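【乌克顿社区图书馆】各位读者，本馆二月起调整部分借阅与开放安排，现以连续帖文形式逐项说明。内容较长，请按需查阅。如与馆内旧告示有出入，以本帖为准。（1/17）

一、开放时间。主楼阅览区每日上午九时开门，晚间八时三十分闭馆；八时起停止办理借书手续，归还手续照常办理至闭馆。儿童阅览室晚间六时关闭，届时仍在室内的读者请移步一层大厅。中午不再闭馆，午间服务台由一名馆员值守，办证业务暂停，借还及咨询照常。（2/17）

二、布朗德库姆分馆。分馆二层因更换地面暂停使用，一层报刊区与还书口不受影响。原存放于二层的地方文献已移至主楼三层东侧，编目号不变，读者可按原索书号提取。二层恢复使用的日期尚未确定，确定后另行公布，请勿以口头消息为准。（3/17）

三、地方文献整理进度。本轮共核对登记1,239件，包括旧地图、街道门牌册、商会账簿、戏单及私人捐赠的家书。其中821件已完成著录，可在馆内检索终端查询；其余仍在核对题名与年代，暂不提供调阅。（4/17）

关于年代著录，有读者来信询问为何部分账簿仅标“年代不详”。本馆的做法是：册内无纪年、封面无题签、捐赠人亦未能说明来源者，一律从严处理，不作推定。如读者掌握相关线索，可填写“文献补充说明表”，注明依据，由地方文献组复核后增补，并在著录附注中列出提供者姓名；不愿具名者请在表内勾选。（5/17）

四、借阅册数与期限。普通读者证的借阅册数不变。借期为四周，可续借一次，续借须在到期日之前办理；逾期后系统不再受理续借，请先归还再行借出。已被他人预约的图书不能续借。（6/17）

近期咨询较多的一项：续借期限自原到期日起算，并非自办理续借当日起算。提前办理不会损失天数，读者不必等到最后一日。（7/17）

五、预约取书。预约图书到馆后，系统将向读者登记的手机发送通知，图书在服务台后侧预约架保留至通知所载日期的闭馆时间。逾期未取者转给下一位预约人；无人预约的，退回原书架。连续两次预约未取，暂停预约功能一个月，借阅功能不受影响。（8/17） 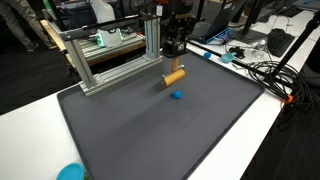 六、馆际互借。可申请范围为普通图书与期刊合订本。工具书、影音资料及单册定价较高的画册不在此列。申请时请尽量填写完整版本信息，仅有书名而无著者或出版年的申请，往往需要往返确认，等候时间会明显延长。互借图书到馆后限馆内阅览或外借，以出借馆的要求为准，服务台会在书内夹附说明条。（9/17）

七、破损与遗失。轻微污渍、书角卷折，归还时告知馆员即可，不收取费用。缺页、水浸、装订脱落，由修补组判断能否修复。遗失图书，读者可自行购买同版新书抵偿；同版已绝版的，可以较新版本代替，须事先征得流通组同意。请读者不要自行使用透明胶带粘补，胶层老化后会渗入纸张，修补时极难清除。本馆每年因此需要重新处理的图书不在少数。（10/17）

八、家书捐赠展。本月在主楼一层走廊展出捐赠家书选件，展品均为复制件，原件入库保存。策展与释文由Tin-yau Wu负责。部分信件涉及在世者，展出前已隐去住址与姓氏，释文中以方框符号代替，并非原件缺损，特此说明。（11/17）

展览期间，有意捐赠家书、日记或旧照片的读者，可于下午二时至五时到三层地方文献组登记。请携带原件及一份简要说明，写明书写人、收信人、大致年份及保存经过，不清楚的项目可留空。是否接收由文献组评估后书面答复；未予接收的，原件当面退还。（12/17）

捐赠人可选择全部公开、仅供研究者调阅，或自捐赠之日起封存一段时间后再公开。三种方式在登记表上均有列明。签署之后如需变更，捐赠人本人可随时书面提出。捐赠人去世后的变更申请，须由登记表所列的联系人提出，因此请务必填写联系人一栏。（13/17）

九、读书会。“西恩夜读”（Sin）仍在主楼二层小会议室举行，晚间六时三十分开始。本期书目为一部近代城市游记，馆内备有复本供参加者借用，活动结束后请归还至会议室门口书车。因场地所限，每场报名满额即止，候补读者将在活动当日中午前收到通知。请不要代他人签到，空缺名额会让给候补读者。（14/17）

十、检索系统。馆内检索终端已更换为德雷萨诺（Dresano）目录系统，旧收藏夹内容未能自动迁移。需要保留原书单的读者，请在本月底前凭读者证到服务台申请导出，每份书单最多导出100条，超出部分请分次办理。导出文件仅含书名、著者与索书号，不含借阅历史。新系统支持繁简互检，也支持按街道旧名检索地方文献；若输入旧名无结果，请改用今名再试，并将情况告知馆员，以便补入对照表。（15/17）

十一、存包与饮食。一层存包柜当日使用当日清空，闭馆后仍有物品的柜格由保安开启，物品移交服务台登记。阅览区内可携带有盖水杯，其他饮料及食物请在一层休息处食用。三层地方文献阅览室不得携入任何饮品，书写请使用铅笔，服务台可借。拍摄文献须先填单，关闭闪光灯，并不得使用支架压靠书页。（16/17）

十二、意见反映。对以上安排有疑问，可在本帖下留言，或投入一层意见箱。涉及个人借阅记录、证件号码及费用争议的，请直接到服务台查询，勿在公开留言中填写。意见箱每周开启两次，留有联系方式的来件均予书面回复。分馆二层的恢复日期和下一批可供调阅的文献目录，将在本账号分别发布。（17/17）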